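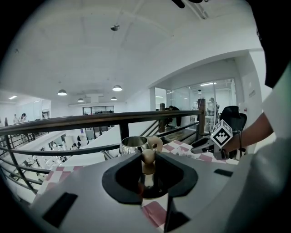
Puxador de madeira na garra, copo de inox na toalha aos quadrados. Foto: Theano Theodorakopoulos

Oficina: a garra de mão, versão 14

Continua na bancada da Gemport a construção das garras de mão do projeto Fillura, que promete ensinar um braço robótico a arrumar a mesa do pequeno-almoço. Promete desde setembro. A nova versão tem dedo escuro com encaixe de borracha e custou cerca de 50 euros em peças, sem contar as horas de impressão, que ficam sempre fora das contas.

Theano Theodorakopoulos fala em 222 gravações até ao fim do mês. Pode ser. Falta mostrar que o braço faz alguma coisa com elas noutra mesa, com outro copo e outra luz. Até lá, continuo a pôr a mesa à mão, e depressa.

Quem quiser montar uma igual encontra os ficheiros na pasta Clokholm. Convém verificar os furos antes de imprimir.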